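**Pre-purchase check: hand-held grippers, second batch**
Filled in by: Hala Mahasneh. Budget holder: Norbert Hájek. Date: March 5, 2023

| Item | Result | Comment |
|---|---|---|
| Finger pivots, side play | Pass | Checked on 3 units |
| Pad wear | Query | See note 1 |
| Handle and grip, sharp edges | Pass | |
| Pinch points marked | Fail | Kirkero to supply labels before delivery |
| Spare pads in quote | Fail | Kaltus includes them, Kirkero doesn't |
| Carry case | N/A | Dropped from the order |

**Note 1.** Pads should last up to 10 weeks at our rate of use. Ghada wants them costed as consumables, so please take them out of the equipment line. A set from Kirkero is 118 before delivery.

**Note 2.** Hussam has asked for six units. The budget as it stands covers fewer — either the Revham site waits until May or we move money from training. Norbert to decide.

**Note 3.** Pinch point labels go on both sides of the linkage. Not accepted without them.
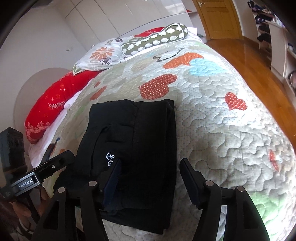
**Note 4.** Clothing work is the heaviest use we have planned and should set the specification. Pads need to hold fabric without marking it, and stitched logos are the first thing I would check for pulled threads, like the small white one on the left of this folded black garment. Dark cloth on a pale quilt is easy to inspect. Dark on dark will need a lamp, not yet in the quote.

**Still open**

- [ ] Labels, Kirkero
- [ ] Lamp price, Maysoun
- [ ] Number of units, Norbert
- [x] Storage shelf at Farah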